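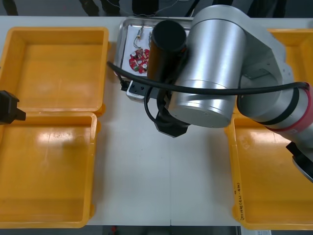
Hongmei Yao reckons a parts tray should be lined before anything goes in it, and I've come round to her view. A parts tray is a shallow dish for holding small electronic bits while you work — circuit boards, capacitors, anything with thin wire leads. Mine's stainless steel with a rolled rim, bought in Drekdale, and I love it!

Linings are usually white, so a dropped lead shows up (paper does me fine, though Flor Sotelo swears by cloth). Boards go in flat, parts side up, with the loose pieces kept well clear so their leads don't tangle.

Plastic bins do the bulk storage. I've got 139 of them in my shed at Carkcombe, mostly Granström ones, and the yellow sort are easiest to spot on a high shelf. Bins are for what you'll want some day, the tray's for what you're using now. I empty mine at teatime, then wipe round the rim.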